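Section 4. Recording laundry pickup episodes

14 comments · 3 shares

Read Section 3 (arm check) before you start. The recorder needs both camera views running at once: the wrist view and the head view.
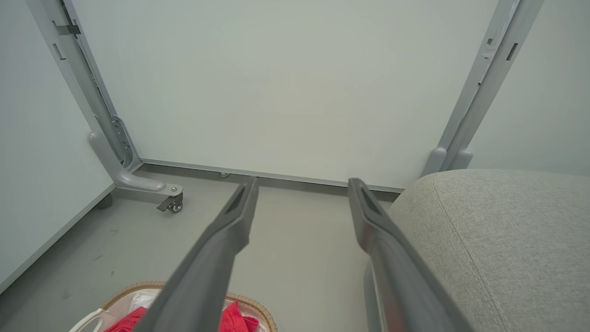
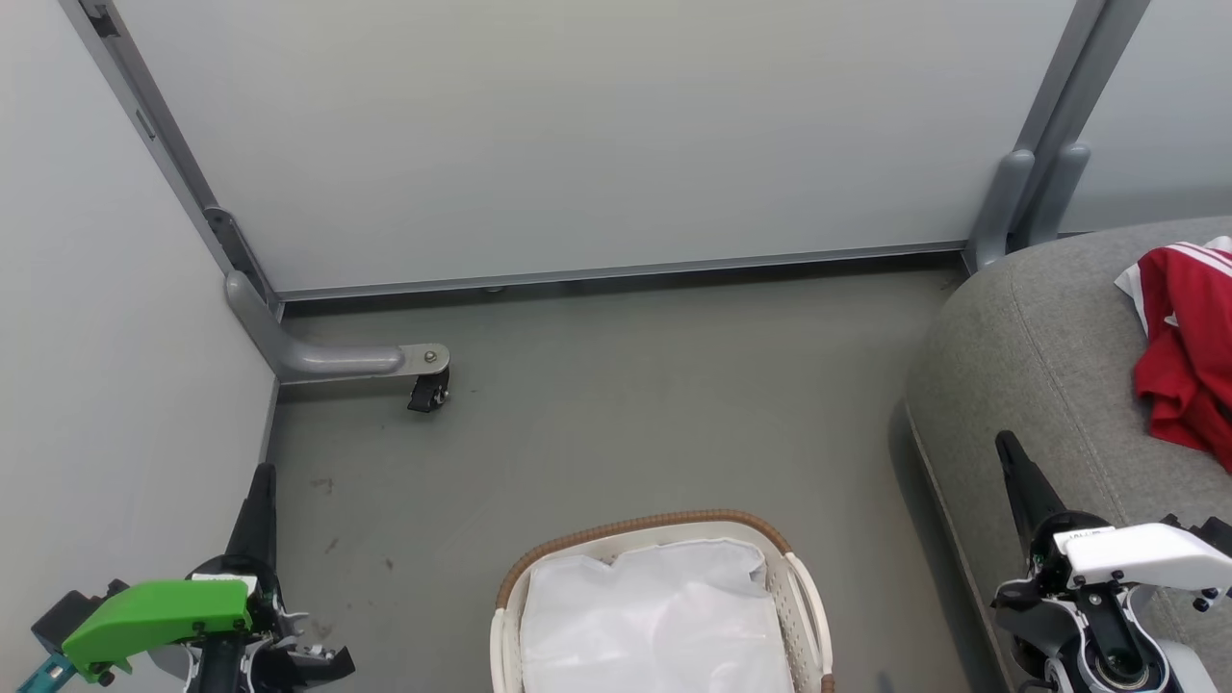

Wrist view (first) and head view (second), same work area, basket at the near edge.

4.1 Set the work area

1. Put the basket on the floor in front of the robot, close to the sofa.
2. Lock the casters on the panels. A panel that rolls during an episode spoils it.
3. Open Rinirov and choose the task "Clothes to basket."
4. Check that the basket rim shows in the head view. It can run off the bottom, but some of it must be visible.

NOTE: Scuffs on the floor are fine. Do not clean them off halfway through a set.

4.2 Record

1. Bring both arms to the start pose and press Record.
2. Move one garment at a time. Keep the wrist level on the way down.
3. Open the gripper fully over the basket, then wait 3 seconds.
4. Press Stop. Mark the episode Keep or Drop right away.

CAUTION: Keep hands and feet out of the work area while the arms are live — this includes reaching in to fix a sleeve.

4.3 How many to record

A full set is 1,000 episodes. Change the clothes and move the basket a little after every 200. Dropped episodes do not count toward the set, but leave them in the Skelon folder.

If the two views drift out of step, stop and restart the recorder. Report repeat cases to Anil Amin with the episode number.

Share · 3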